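My rules for gripping metal parts, finally written down

Posted 30 Sep 2025

So Fung-ping Ho asked me for my "house rules" on gear handling, and I realized they only existed in my head and on one very greasy sticky note! I've been running the same gear assembly job for 8 weeks now (I call the project Drakora, don't ask) and I've gotten pretty stubborn about a few things.

First one: pads before anything else. I look at the foam on both fingers before every session, and if it's torn or shiny with oil, I swap it. No "one more run." 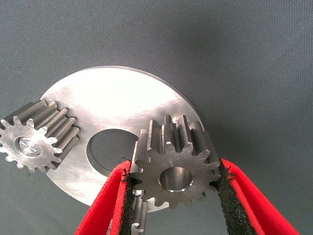
Second, grip force gets written in the log, every time, even if you only nudged it a little. I once lost a whole evening in January to a change I'd made and forgotten (yep, mine, all mine). And the speed limit stays on whenever a hand could reach the table. Ye-seo Do thinks I'm fussy about that one, and we've argued over it for ages, but I'm not budging!

Oh, and I do a full recheck every 2000 cycles. I tried stretching it to 3000 and didn't like it. Send me your own rules if you've got them, I'm still missing a decent one for cable routing.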